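Stosness Opens Its Repair Bench to Old Desktops

Fri 11 December — Stosness, the repair shop that has spent years telling people to turn it off and on again, will now take in aging desktop computers for a full case-open checkup at a flat price of $36.

The service, named Sirkura after a long meeting and a short vote, covers reseating memory, checking every cable and clearing out whatever has been living under the drives. A November trial took in 109 machines. Five were beyond help, and one only needed its monitor plugged in.

"People think the inside of a computer is mysterious," said Ajith Rao, who runs the bench. "Mostly it's a board, some wires and a metal bracket that wants your knuckles."

Owners get back their computer, their dust if requested, and a one-page report in plain words. Drop-off is at the Edwards counter, side door. 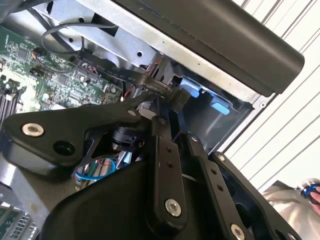
Zoltán Tóth wrote in to ask whether the price still holds if he has already lost the screws — he has, all of them.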